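Hobby diary, May

Evening, after supper

I finally opened the Kumley cavalry box tonight, and I'm a little in love with it. Fifteen riders, horses in two halves, and hardly any flash to scrape off (the last lot nearly finished me). They're meant for the Priltoton campaign, where my side has been getting by with infantry and one very tired gun for months now.

Basing is still undecided. I want three to a base, but the Stester rules like two, and I am not rebasing 122 figures for anybody! Maybe a filler strip at the back would do it.
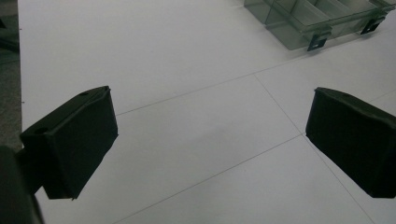
Later, 10:40

Couldn't leave it alone, so I tried out blues for the jackets. The Araújo dark blue goes on like a dream over gray primer — much nicer than the old pot I'd been thinning to death. One coat, a bit of wash, done. Red for the collars tomorrow if my eyes hold up.

Also added up the points. The whole force comes to 2287, and the next game is capped at 800, so most of them will be watching from the shelf. Still want the second box, though.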